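Club robotique Nestine > Projets des élèves > Ranger des baguettes avec une pince à main

nestine_atelier
16/10/2022
Bonjour à tous. Je suis encadrant du club et le français n'est pas ma langue maternelle, je vous prie donc d'excuser mes tournures. Notre équipe de 3 élèves prépare l'épreuve « table de cuisine » de la coupe Fidcombe. Il faut saisir les baguettes par paires et les poser parallèles. Les élèves enregistrent d'abord les gestes avec la pince tenue à la main, ensuite on entraîne le modèle. Nous avons 32 enregistrements et je ne suis pas content de la régularité. 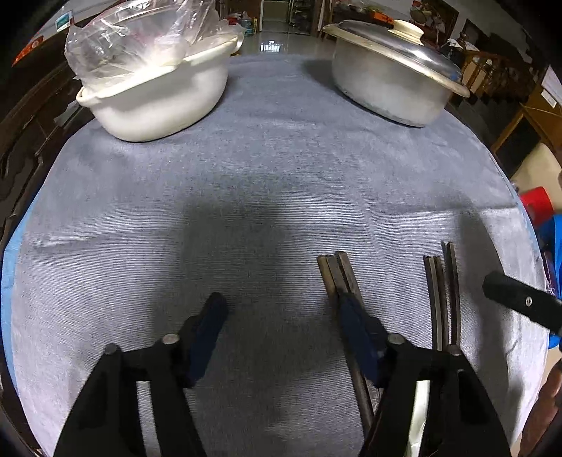 La pince sur la table d'essai, avec les deux paires de baguettes.

Ma question concerne surtout le tissu éponge. Les élèves l'aiment bien parce que les baguettes ne roulent pas. Moi, je crains que les doigts accrochent les boucles quand on descend trop bas. Que feriez-vous ?

Istell
Je garderais le tissu. Sur une table nue, des baguettes en métal partent au moindre contact et vous allez perdre vos séances à les ramasser. Par contre, 32 enregistrements, c'est maigre.

pince_molle
Pas d'accord avec Istell. Le règlement Fidcombe parle d'une surface lisse. Si vous entraînez sur de l'éponge, le modèle apprendra à appuyer, et le jour de l'épreuve il appuiera aussi. Je laisserais également moins de choses au fond, la bassine et la marmite par exemple.

Istell
La bassine et la marmite ne gênent pas du tout, elles sont loin des baguettes. Pour la surface lisse, j'avais oublié ce point du règlement, je le reconnais.

nestine_atelier
Merci à vous deux. J'ai relu le règlement : il est écrit « surface plane », le mot « lisse » n'y est pas. Je vais quand même demander aux élèves de faire une série sans tissu, et de comparer. Est-ce que quelqu'un a essayé les doigts Bălan, plus fins au bout ?

pince_molle
Plane, d'accord, au temps pour moi. Les Bălan, oui, nous en avons une paire. Bien pour une baguette seule, moins bien pour deux ensemble, elles se croisent.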